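Barside soup night returns for another winter

8 September 2019

The Barside community soup night is coming back this November, and if you were one of the folks who stood in line on the steps last year with your coat buttoned up to your chin, you will be glad to hear that the doors are going to open a little earlier this time.

Morven McIver, who started the suppers with a single pot of split pea and a borrowed ladle, told us that 1,798 servings went out over the course of last winter. She had hoped for half that. "People came for the soup, and then they stayed and talked until we had to put the chairs up around them," she said. "I met neighbors I had been waving at for years without ever learning their names."

Supper will again be pay-what-you-can, with a suggested price of $5 for grown-ups and no charge at all for children. There will be two soups every night — one with meat and one without — and bread from the Setiawan bakery, which has kindly agreed to send over its rye as well as the white loaves everyone fought over last time.

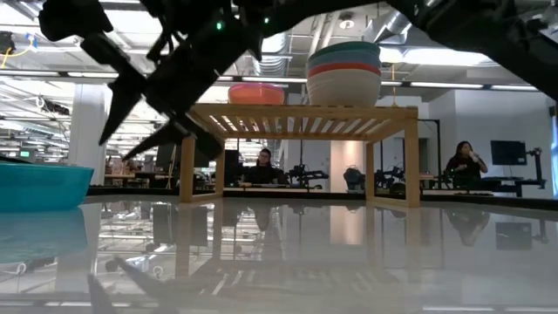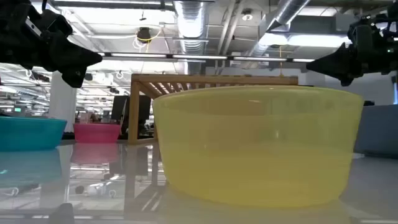 Bowls in a range of colors, stacked and single.

The cooking is moving, too. Oona Koivisto has offered the kitchen behind her café, Plisanura, so the big pots will no longer have to be heated in shifts on the old stove in the hall. She will also be making her grandmother's salmon soup on opening night, with plenty of dill and more butter than she would like us to print. Anyone who has eaten lunch at Plisanura on a cold day will know to come early for that one!

There is still room for cooks who would like to take a turn. You do not need any special training, only a recipe that can be stretched to feed a crowd and the patience to peel a great many carrots. McIver is especially keen to hear from people with family recipes, and she says a good bean soup would be very welcome, as would anything with barley in it.

Sign-up sheets are on the counter at Plisanura and by the front desk of the Barside library. Please write down any allergies next to your name, and let the cooks know if you need a ride home afterward. The full list of soups will be posted in both places before opening night.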